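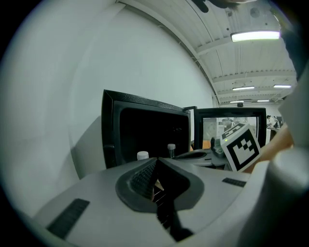 Nii Quartey has spent 10 years setting up workbenches for other people, most of them at Tadell, and he has firm views on what should be left out on one. "If you use it every hour, it stays on the top. If you use it once a week, it goes in a drawer," he says. Small bottles are his usual argument. He likes them kept together at the foot of something solid, as with the two white-capped ones in front of the black open-fronted box, where a sleeve is less likely to catch them.

He began in the stores at Strömberg, where he had to find a place for 181 parts on shelving meant for far fewer. "I drew it all out on paper first. Then I moved everything twice anyway."

Open boxes suit him better than lidded ones. People put the lid down somewhere, he says, and then put things on the lid. He also prefers a dark inside, though he admits that pale items show up in it and black ones vanish.

His own bench at home is less orderly. It has 2 lamps, a vice he bought in April and a tin of screws he keeps meaning to sort. "My wife says I should hire myself," he says.

He expects to stay at Tadell for another 5 years. After that he would like a smaller room, with a window on the left.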